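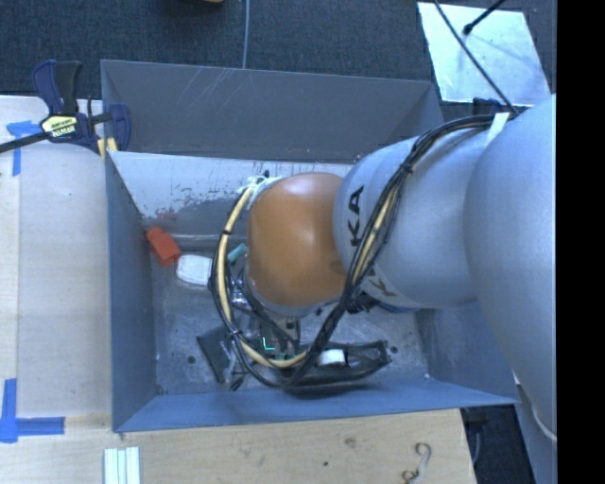
Soporte Gedwood: hemos recibido su aviso sobre las demostraciones que se cortan durante el guiado manual. Antes de revisar nada necesitamos saber si el corte ocurre solo cuando la muñeca baja dentro del cajón o también con el brazo en alto, y qué versión del grabador tienen instalada.

Estado: en espera del cliente
Prioridad: media
Producto: Grabador de demostraciones Farker, módulo de guiado manual y módulo de mando remoto
Cliente: Allier, célula de vaciado de cajón

Respuesta del cliente, martes, 9:40

Solo dentro del cajón. Con el brazo en alto hemos guiado diez minutos seguidos sin ningún corte. La versión del grabador es la que venía con la última actualización; no hemos tocado la configuración desde entonces.

Lo que vemos: el operario lleva el brazo con la mano hasta el objeto, cierra la pinza con el pedal y, al empezar a subir, el grabador marca «fuerza externa fuera de rango» y cierra el archivo. La demostración queda en la carpeta como incompleta. No pasa siempre. De las últimas 143 demostraciones se han cortado 70, y casi todas en el mismo tramo.

Con mando remoto no se corta, pero sale otra cosa: la trayectoria grabada tiene un escalón en el giro de la muñeca, y al reproducirla el brazo da un tirón ahí. No sabemos si es el mismo problema.

Soporte Gedwood, martes, 11:15

Es probable que tengan el mismo origen. En guiado manual el grabador compara el par medido en cada eje con el que espera según la carga declarada. Si algo tira de la muñeca y no está en el modelo, lo interpreta como contacto y corta. En mando remoto ese umbral está desactivado por defecto, así que no corta, pero el controlador sigue compensando una fuerza que no conoce.

El mazo de cables y la manguera van por fuera del brazo, sujetos con bridas, y bajan hasta la pinza con un bucle junto a la cubierta naranja. Hagan estas pruebas, en este orden:

1. Brazo en alto, pinza vacía, modo de guiado. Giren la muñeca despacio de un extremo al otro y anoten el par del último eje cada 30 grados.
2. Lo mismo con la pinza metida en el cajón, sin tocar ningún objeto ni las paredes.
3. Repitan la segunda con la brida superior del bucle suelta. Paren el brazo antes de tocarla.
4. Envíen la carga declarada que aparece en la pantalla de herramienta.

No suban todavía el umbral de fuerza. Se quitarían los cortes, pero las demostraciones seguirían saliendo mal.

Respuesta del cliente, martes, 15:30

Pruebas hechas.

Prueba 1: par estable en todo el recorrido, sin nada que señalar.
Prueba 2: estable hasta más o menos la mitad del giro y a partir de ahí sube de golpe. El aviso salta antes de llegar al final.
Prueba 3: sube también, pero más tarde y menos. No saltó el aviso.
Carga declarada: 700 gramos. Esa cifra es de la pinza anterior. La actual, con su soporte, pesa bastante más y no la habíamos cambiado en la pantalla.

Añado que la manguera la montó Lungu junto con la pinza y que el largo del bucle lo dejaron ellos. No tenemos plano.

Soporte Gedwood, martes, 16:20

Hay entonces dos causas sumadas, carga mal declarada y bucle corto para el giro que hacen dentro del cajón. Pasos:

– Pesar la pinza completa con soporte y la parte de manguera que cuelga de ella. Introducir el peso y ejecutar la identificación de centro de masas con el brazo fuera del cajón.
– Dar más holgura al bucle y volver a poner la brida. Con la muñeca en el extremo del giro la manguera no debe quedar tensa, y tampoco debe rozar los objetos cuando la pinza esté abajo.
– Poner el grabador a cero con el brazo quieto antes de cada sesión.
– Grabar veinte demostraciones guiadas y cinco con mando remoto.

Respuesta del cliente, 10:05

Peso corregido, identificación hecha sin errores, bucle alargado unos cuatro dedos. Veinte guiadas, un corte. Ese corte fue culpa nuestra: el operario apoyó el antebrazo en el borde del cajón mientras guiaba. Las cinco remotas se reproducen sin tirón.

Una pregunta. Tenemos unas 3.000 demostraciones anteriores, grabadas con la carga mala. ¿Sirven para entrenar o hay que repetirlas?

Soporte Gedwood, 12:50

Las guiadas completas se pueden conservar si solo usan posiciones y estado de la pinza. Si el modelo recibe también pares o fuerzas, descarten esos canales. Las remotas con escalón hay que filtrarlas: adjuntamos un script que marca los saltos de muñeca. Ejecútenlo primero sobre una copia de la carpeta.

Las incompletas no las usen, aunque el agarre parezca bueno. Les falta la subida y el depósito.

Respuesta del cliente, 17:10

Script pasado sobre la copia. Marca sobre todo las remotas de enero, que es cuando se cambió la pinza. Vamos a repetir esas y dejar el resto solo con posiciones. Pueden cerrar.

Estado: resuelto
Pendiente aparte: pedir a Lungu el plano de la manguera con el largo nuevo.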